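Cahier d'atelier, juillet
Essais de finition, tasse Onaretti bleu ardoise

Repris la série laissée par Gisela Ostermann. But : juger la tenue de l'émail mat au café, et le contraste des teintes sur plateau blanc. Avant de sortir les pièces, relevé des gris de fond à 6 h, stores fermés. Le gris tire sur le rose d'un côté du joint, sur le vert de l'autre. À reprendre avec la charte Nemham.

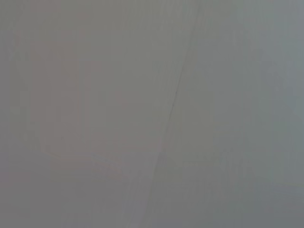
Cahier 2, p. 65

Petite marque sombre sur la ligne, dans le tiers haut. Je ne retouche pas. Ludger Brandes propose de tout repeindre, je préfère d'abord mesurer l'écart de teinte.

Émail réf. 3665, deux couches, cuisson standard. Café versé sans sucre ni lait, niveau un peu sous le bord. Consigne : laisser reposer, vider, rincer à l'eau claire, noter l'auréole.
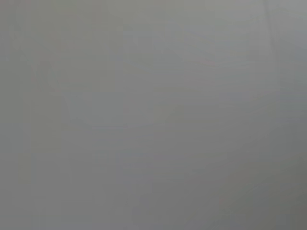 Le protocole de Themis Konstantinidis demande un fond neutre entre deux lectures, ce qui n'est pas si simple dans cette pièce. La dérive reste lente mais elle existe - Jana Gerlach l'avait déjà signalée. Le gris est plus clair en haut et s'assombrit vers le coin inférieur droit, avec une pointe de vert. Donc lecture au centre uniquement, et correction à part pour les bords.

Ensuite, tasse à gauche, anse à droite, les deux cales de bois de l'autre côté comme repères chauds. Le bois brut donne le beige, la cale teintée le rouge orangé.

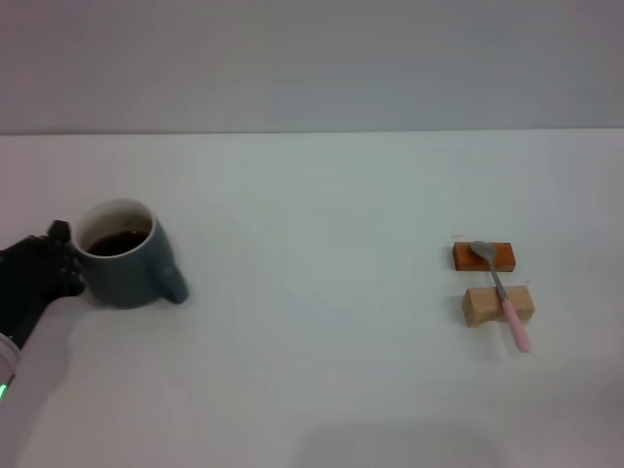

Tasse Onaretti, café, cales témoins.

L'intérieur clair servira de référence pour l'auréole. Reste à faire : seconde tasse, même émail, une seule couche. Demander à Helmut Ruppert les quelque cinq tessons Flernham.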